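Tondavow Fruit Table
Progress report to the Gutia small grants office
Prepared by Piyumi Marikar, project lead, with Reijo Honkanen (stores)

Period covered

This report covers the period from the first payment up to the end of September. It follows the headings in the grant letter. Spending is dealt with in the separate sheet sent by Hanne Eskola and is only mentioned here where it affects the work.

What the grant is for

The grant pays for the sorting and setting out of mixed fruit at Tondavow, before it goes to the reading rooms and the day centre. Fruit comes from Mostus in mixed crates. It is looked over on a covered table, put into open trays by kind, and the trays are carried to wherever they are needed. Anything not wanted the same day goes into lidded boxes on the store shelf.

Before the grant, fruit was left in the crates it came in and people helped themselves. Soft fruit ended up at the bottom and a good deal of it was thrown out. The aim set out in our application was to cut that waste and to have fruit on show that people would pick up.

Work done in this period

The table cover has been fitted. We had first used an oilcloth, which was easy to wipe but let round fruit roll. Kojo Ametepe suggested a plain fabric instead and we bought a length of it in a brown that does not show marks. It is taken off and washed every week. It does not lie completely flat after washing, and Kojo would like a heavier cloth next time. The present one is good enough to see out the grant year.

The trays are in use every day. We chose shallow ones with straight sides so that fruit sits in a single layer and bruising can be seen without turning everything over. Black was the only colour the supplier had in this size. Bananas have a tray to themselves and are put in it first, before the other fruit is sorted.
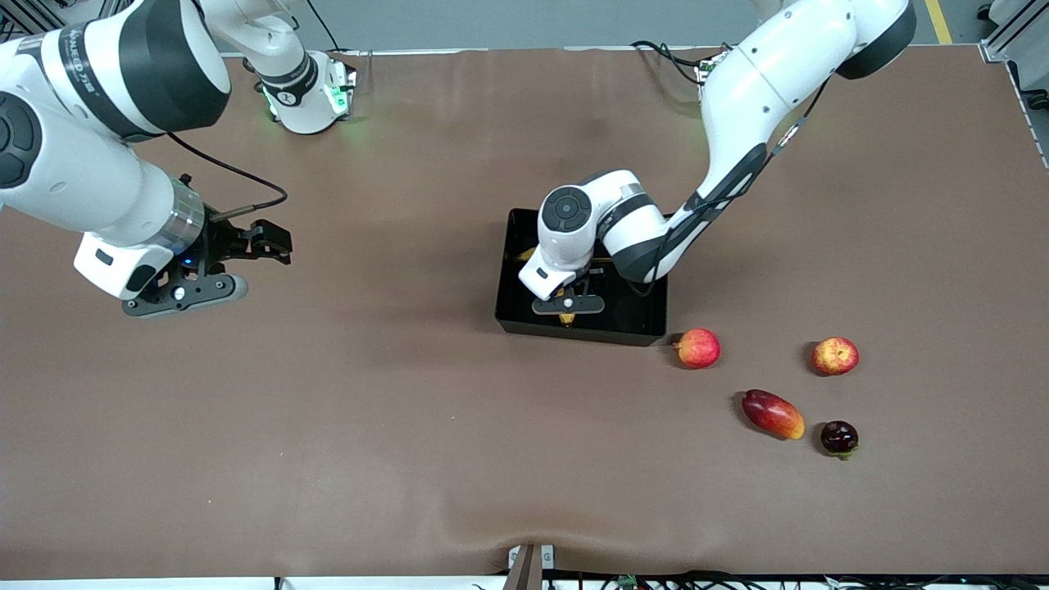 Why are bananas kept apart from the other fruit?

They bring on ripening in whatever is stored next to them. Pears and plums kept with bananas were going over within a couple of days, and this was the largest single cause of waste recorded in spring.

Quantities

Over the period 400 kg of fruit passed over the table. Deliveries were made in 13 separate loads, of which one was refused on arrival as the peaches were already mouldy. Mostus replaced it without charge the following week.

Waste now stands at 10 per cent by weight. The target in the grant letter is lower than this, and we do not expect to reach it before the winter, when deliveries are mostly apples and citrus and keep better. Tuulikki Mustonen weighs the discarded fruit each afternoon at four and writes the figure on the sheet by the door. There is a gap in the sheet in the first part of the period, while we were waiting for the scales. Those days have been left out of the waste figure.

Fruit that is marked but sound goes to the day centre kitchen for stewing. It is not counted as waste. The kitchen has asked for more of it than we can supply, especially plums.

Storage boxes

We bought 10 storage boxes second-hand from Mustonen, the catering hire firm in the same street. (Tuulikki is not connected with the firm.) New ones of the same size were well over the sum we had put down for them.

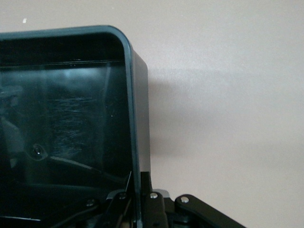
Reijo has gone through the whole set and sorted them into those fit for fruit and those to be kept for cloths and paper liners. The rims are thick and rounded and give a decent grip, and the dark plastic keeps strong light off the fruit while still letting some shape show through the side. Its surface is less good: there is a patch of fine white marks on the face that could be scratches or just lint, and Reijo's rule is that anything which stays after a wipe with a damp cloth goes down on his list as wear. Outside wear is acceptable for fruit storage. Scratches on the inside are not, as they are hard to keep clean, and any box with them goes over to cloths and liners.

Lids are a weaker point. Several do not close properly at one corner. Fruit can be kept under a loose lid without harm, but the boxes cannot be stacked safely, so we are using more shelf than we had planned. Mustonen has said it will look for replacement lids at its other store. We have not yet heard back.

Problems and changes

The sorting table is at a fixed height that suits some people and not others. Tuulikki has asked for a footboard on the near side. We would like to pay for this out of what was saved on the boxes and ask for your agreement to move the money between headings. Hanne has the quotation.

Labels on the trays have come off in washing. We have tried a paint pen, which lasted longer but did not stay readable on black. Kojo is now using card labels clipped to the side and taking them off before the trays are washed.

Deliveries have sometimes come late in the morning, which leaves little time to sort before the reading rooms open. Mostus has agreed to move us to the start of its round from next month.

Plans for the next period

Fit the footboard, if agreed.
Settle the matter of the lids with Mustonen, or buy new ones.
Start a second banana tray at the day centre.
Try paper liners in the trays used for soft fruit and record whether they make a difference to bruising.
Bring the waste figure down and report it month by month.

The next report will be sent at the end of the winter quarter. Questions about the stores should go to Reijo Honkanen, and those about payments to Hanne Eskola.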